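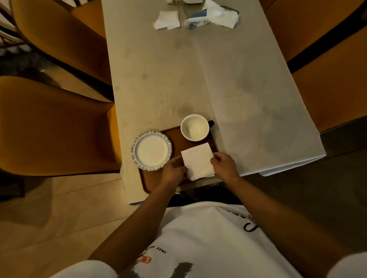 Folding a paper napkin on a serving tray, with a plate and cup set out.

Bivedari Table Words
README for version 2, October 2022

Bivedari Table Words is a word list of household terms for meals, crockery, linen and table setting, gathered from spoken interviews. It is meant for people who study everyday vocabulary, and for anyone writing a small dictionary or a language course who needs the plain names for plain things.

What is in the folder

terms.csv holds one row per term, with the headword, the spelling used by the speaker, a short meaning and the speaker code.
speakers.csv holds age band, home district and first language. There are no names in it.
notes.txt holds longer remarks that did not fit in a cell, mostly on words with more than one sense.
changes.txt lists corrections made after version 1.

All files are UTF-8. The separator is a semicolon, because many of the meanings contain commas. Some spreadsheet programs will guess wrongly when you open the files, so set it by hand.

How the words were gathered

Gunhild Ragnarsson recorded 21 speakers in Zukolberg and the villages east of it. Interviews were held in people's homes and ran for 60 minutes at most. Speakers were asked to talk through laying a table for guests, then for family, then clearing up afterwards. They were not shown a list of words. Terms were written down from the recordings and read back to the speaker on a second visit. The recordings are not part of this release.

Known problems

Words for napkin are a muddle. 18 speakers use one word for both cloth and paper; the others keep them apart, and the older rows do not always say which was meant. Where the sense is unclear, the column "material" is left blank.

"Tray" and "board" overlap in the eastern villages. We kept them as separate headwords.

Speaker codes R14 and R41 were swapped in version 1. This was put right in June, but copies of the old file are still in use. If your terms.csv has no "material" column, it is the old one.

The upper age band, 62 and over, has far more speakers than the others. Do not use the counts to say which words are dying out.

Terms of use

Free for teaching and research. Please name the list and the version number. For use in a product you sell, write to the Reson office first.

To do

Add plural forms.
Check the Martinelli spellings against the second visit notes.
Split the meanings for "saucer".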